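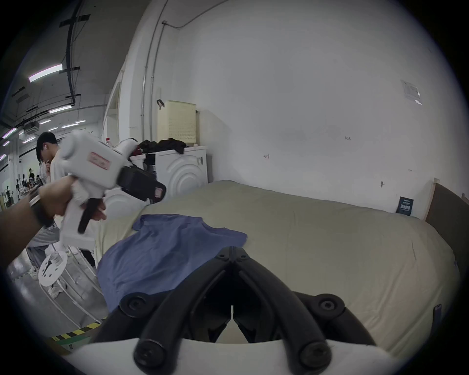 When I wrote to you last I promised news from the folding project, and I'm happy to say there is some, though as usual with cloth it arrived by the back door. The short version is that we can now get a decent folding policy out of 1000 demonstrations where we used to need 3000, and the credit goes to a change so small that I was a little embarrassed to write it up.

Those of you who have followed the Mumer work from the start will remember how we collect. A person takes a hand-held gripper in each hand, stands at the bed, and folds a T-shirt with the grippers while a camera on each one records what the fingers see. No robot is needed for any of that, and the policy trained on those recordings goes over to the arms at the Flondwood lab afterward. It's a lovely way to work (and much kinder on the shoulders than hauling an arm around by the wrist, as we did all through the Safavi trials).

Our trouble was always the first grasp. A shirt tossed on a bed can land in more ways than I care to think about, and the policy would hover over a crumpled sleeve, change its mind, hover somewhere else, and finally pinch a bit of the bed cover along with the hem. We had been adding more and more full folds to cure this, and the curve had gone nearly flat.

It was Eino Tuominen who asked why we were recording the whole fold every time, when the second half was hardly ever where things went wrong. So in September we split the sessions. A quarter of the recordings are still complete folds, start to finish. The others stop as soon as the shirt is spread out, and then it gets crumpled again and the person goes right back in — 4 starts in the time one full fold and reset used to take. We train on the mix with a little extra weight on the opening grasps, and that is really all there is to the method.

On shirts the policy hadn't met before, it now reaches a flat spread in fewer tries than our old one did, and the folds that follow are no worse. Long sleeves are still a sorry business, and I wouldn't show anyone the towels yet. Eino has 6 more garments on his list, beginning with a hooded sweatshirt that I suspect will humble us all.

The write-up is with Pidmont for comments, and I'll send a copy to anyone who would like to read it before it's tidied up. Just reply to this newsletter and it will find me, even if I'm a bit slow in answering.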